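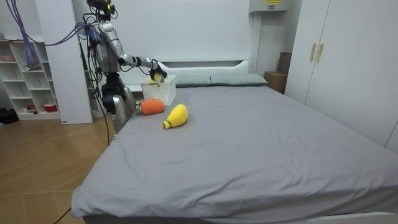 The Prendar bedroom trials are a series of grasping tests in which several robot hands are compared on the same household task: picking up soft toys from a bed and putting them into a plastic storage basket. The trials were set up by the robotics firm Prukuvico and are named after Prendar, the software used to control the arm and record each attempt. They are mainly used to choose between hands with separate fingers and simpler two-jaw grippers.

Background

Most grippers sold for factory work are tested on hard parts with known shapes, such as blocks, cylinders and machined fittings. Results from such tests carry over poorly to homes, where many objects are soft and lie on soft surfaces. Prukuvico had used a tabletop test until 2022, with wooden blocks on a rubber mat. Ashok Bajpai, an engineer at the company, proposed replacing the table with a made-up bed after two grippers with nearly equal tabletop scores gave very different results on cushions.

A mattress causes several problems for a robot hand. It sinks when fingertips press on it, so the height of the surface can't be treated as fixed. A fitted sheet can bunch up and be pinched together with the object. A plain sheet also gives a depth camera little texture to work with, and its wrinkles may be read as the edges of objects.

Objects

Plush toys in the shape of fruit and vegetables make up the object set. They were picked for their range of outlines and because they can be squeezed many times without lasting damage. Long, curved toys can be held across the middle by most hands. Round ones, such as the plush durian, need a wider opening and tend to roll away when touched on one side only. Fuzzy fabric hides the true edge of a toy, and a hand that closes to the visible outline often ends up holding only the pile.

The basket is white plastic with perforated walls. It is placed directly on the mattress, where it can tilt or slide if the hand bumps the rim. Contact with the rim is logged but doesn't by itself count as a failure.
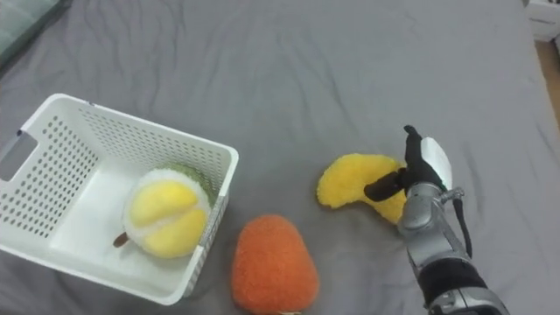 Procedure

An attempt begins with the hand clear of the bed. The controller selects a toy, moves the hand above it and closes the fingers. The toy is then lifted, carried to the basket and let go. An attempt is scored as a success if the toy comes to rest fully inside the basket. It is scored as a partial success if the toy was lifted but dropped on the way, and as a failure if it never left the sheet. Picking up the sheet along with the toy is recorded under a separate heading.

Each hand completes 100 attempts per toy. The time limit for one attempt is 40 seconds, measured from the first movement of the arm. Toys are put back by hand between attempts, and their direction is changed according to a printed list so that every hand meets the same starting positions.

Two camera views are used. A head view looks down at the mattress and is the one passed to the controller. A fixed view of the whole bed is kept for checking scores afterward and is never used for control.

Hands compared

The first round covered a two-jaw gripper from Agarwal and a fingered hand from Plotivance. The Agarwal gripper closed faster and had fewer dropped toys once a good hold was made, but it caught the sheet more often. The Plotivance hand could lay its thumb over a toy and curl the fingers in from the other side, which kept the fingertips off the mattress. Its weak point was release: fabric sometimes clung to the finger joints, and the toy fell late or landed on the rim.

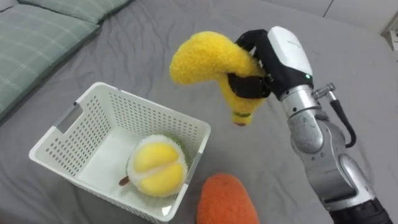 A second round began in March with softer finger pads and a lower closing force. Late releases became less common with the new pads. The lower force made little difference for the long toys and gave worse results with the durian.

Results

A table covering the first 700 attempts was released on Sunday, January 7, 2024, before the second round. It listed scores by hand and by toy, with sheet pinches in a separate column. The full log has since grown to some 3000 attempts, including repeats made after changes to the controller.

Limits

The trials use one bed, one basket and a small group of toys, all of them light. They don't test heavy, wet or fragile objects. Lighting is kept even, and the pillows stay at the head of the bed during scored attempts. Bajpai has also noted that arm speed was tuned separately for each hand, so the timing figures describe the hand and its settings together.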